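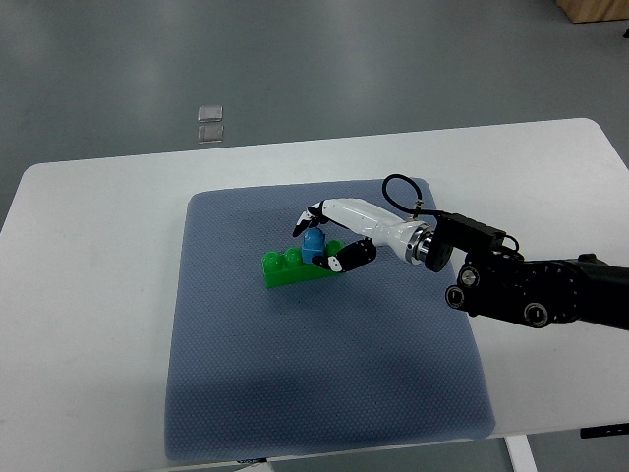
Unit 4. Stacking and interlocking play: materials, surface, task sequence

Course: Observation of Object Play
Notes prepared by Ottavio Ruggiero, revised 3 July 2022

4.1 Scope
This unit covers tasks with two pieces: a base and a single top piece. Tasks with three or more pieces are treated in Unit 5. Read the Mösli reader, chapter 2, before the lab.

4.2 Two kinds of joint
An interlocking joint holds by friction between a stud and the cavity above it. It resists sideways force and can usually be lifted as one body. A resting joint holds by weight alone. A piece placed on top of a stud, or between two studs, may stand without being locked. Record the two cases separately. If the joint was not tested by lifting, write "untested" in the column.

4.3 Work surface
A textured mat is laid on the table before the pieces are set out. The mat limits sliding of the base when the top piece is pressed down. Hard tabletops give a different result and should not be mixed into the same series. Leave a margin of bare table on at least two sides of the mat so that its edge does not hang over.

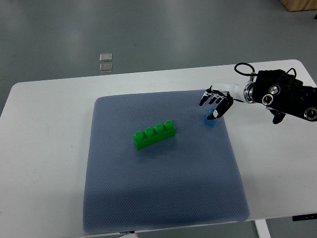

4.4 Starting layout
The starting layout fixes the distance and the angle between base and top piece. Angle matters more than students expect, as a base turned away from the table edge changes the approach of the hand. In the layout used for this unit, the green four-stud brick lies diagonally near the middle of the mat and the small blue cube is placed apart from it, toward the upper right. The long axis of the base is noted first, then the position of the top piece relative to it.

4.5 Recording
Each series has 50 trials. Two series make a set of 100. Enter the layout code, joint type and final position of the top piece on the Cendel sheet. A dropped piece ends the trial. Do not correct the base by hand during a trial.

4.6 For the lab
Bring one completed Cendel sheet and the joint definitions from 4.2. Sheets with more than 17 untested joints will be returned.

Related items
Unit 3. Single-piece grasp and release
Unit 5. Towers of three or more pieces
Laltow layout codes (table)
Adus lab schedule, August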